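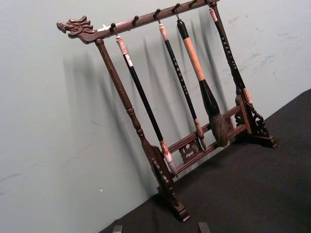 Signed up for beginner brush calligraphy at the Grekport library. The supply list runs to 34 items. I own one of them, and it's water.

Week two. We did a single horizontal line for the whole class. Mine has been compared to a caterpillar, by me.

Went to Tikden for "practice paper" and left with 41 dollars less and the good paper, which I'm now too scared to write on.

Teacher says it takes 4,000 strokes to relax your wrist. I'm at 1,711 and have relaxed my standards.

Student show is in April. I'm bringing snacks.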